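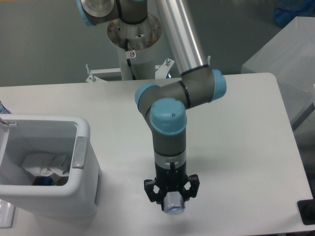

A day out at Vonden

2023-01-27

I'd been on the waiting list for a Vonden visit since May, so when the email came I said yes before I'd even looked at how far it was (two trains and a bus, if you're wondering, and the bus only goes once an hour). They run the place as a packing and returns site for a few smaller firms, Ollaretti being the one most people will know, and twice a year they let the public in to see how the work gets done.

We were a group of 25, given hi-vis vests and a paper cup of very strong tea, and then handed over to Nerys Pugh. She started on the sorting tables years ago and now looks after the arms. I liked her straight away - she talks fast, walks faster and doesn't mind being interrupted, which was lucky for her because I interrupted a lot.

Most of what we'd come for was on the returns side. Shops send back mixed boxes, and somebody has to go through them item by item and decide what's still good and what's for the bin. The little plastic bottles are the worst of it, Nerys told us. They're light, they roll, they're see-through enough that you lose them against a white table, and a person doing them all shift used to go home with sore thumbs. So that's the job the arm got. It has grey joints with pale blue caps and a black claw on the end, and it holds a bottle base down just over the table as if it were about to set a place for dinner with it. I could have stood there all morning!

Ullosia is the name of the software that tells it where to go. Nerys says it's fine on a good day and sulky on a bad one. The target is 900 items a shift across the line, and on the day before our visit one arm had stopped at 379 and needed a person to come and sort it out. She told us that quite cheerfully, and I thought better of the whole place for it.

I asked what had happened to the people who used to do the bottles. A man behind me groaned, but I think it's the only question worth a two-train journey. The answer was a bit of a mixture. Two of them left when their contracts ended and weren't replaced. The others stayed and now go between the arms, clearing jams, emptying bins and checking anything the machine isn't sure about. The pay went up a little for that, after a fair amount of arguing. Nerys said the thumbs are better but people's feet are worse, as they used to sit and now they walk all day, and she's been asking for better flooring ever since.

We got ten minutes with a couple of the sorters in the canteen too. One said she missed the chat, because you used to sit across from someone and put the world to rights, and these days you might be three tables apart. The other wouldn't go back for anything. He's learnt to set up a new item himself, and he was properly proud of it (he drew me the grip on a napkin, which I've kept).

Lunch was from Coşkun, the café over the road, and if you go on the next one please have the lentil soup. The afternoon was mostly the warehouse, with tall shelves and a long talk about cardboard, and I'll admit I drifted off a bit during the cardboard.

The tour is free but you do have to book, and wear flat shoes - they turned one poor woman away from the warehouse part in her heels. I missed the hourly bus back by a minute and ended up walking to the station in the rain.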